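Welcome, and thank you for thinking of coming to see us at the Dondport Model Railway Weekend. We get a lovely lot of letters each June asking much the same things, so Heather Farquharson and I have put our heads together and tried to answer them in one place. If yours isn't covered, do write, and please bear with us if we're slow!

## Before you come

**Do I need to book?**

No, just turn up. The doors of the Karnix Hall open at ten in the morning and we take cash or card at the table inside. Children under 3 come in free, and so does anybody who has brought a layout to show.

**Where do I park?**

There are 30 spaces behind the hall, and they do go quickly. The field at Ots Lane is a pleasant walk away and takes far more cars, though I'd bring boots if it has rained in the week.

**Can I bring the dog?**

Yes, on a short lead, please. The big layouts stand on trestles and a wagging tail at the wrong moment can undo a whole winter's work on a goods yard (ask Heather about her cattle dock).

## Food and drink

**Is there anything to eat?**

There is, and plenty of it. The kitchen does soup, filled rolls and a very good lemon cake until three o'clock, and there's tea all day long. If you only want something for your pocket, the sweets are on a separate table by the stairs, Snickers and the like, and you can pay for those at the kitchen hatch along with your tea.

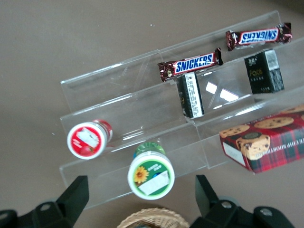 ## Layouts and trains

**Which layouts are running this year?**

The one most people ask after is Pevum, the narrow gauge harbour line built by Urmas Zariņš, which has 1,184 hand-laid sleepers and a working swing bridge. Urmas loves to talk, so give yourself a good half hour there and don't be shy about asking how the bridge motor works.

**May I run my own engine?**

Certainly, on the 00 test track in the side room. Put your name on the sheet and you'll get ten minutes. It's DC only, I'm afraid, and we can't take anything with live steam indoors.

**Do you buy old collections?**

We don't ourselves, but the second-hand stall will happily look through a box for you. Anything priced over £100 needs a word with Heather first.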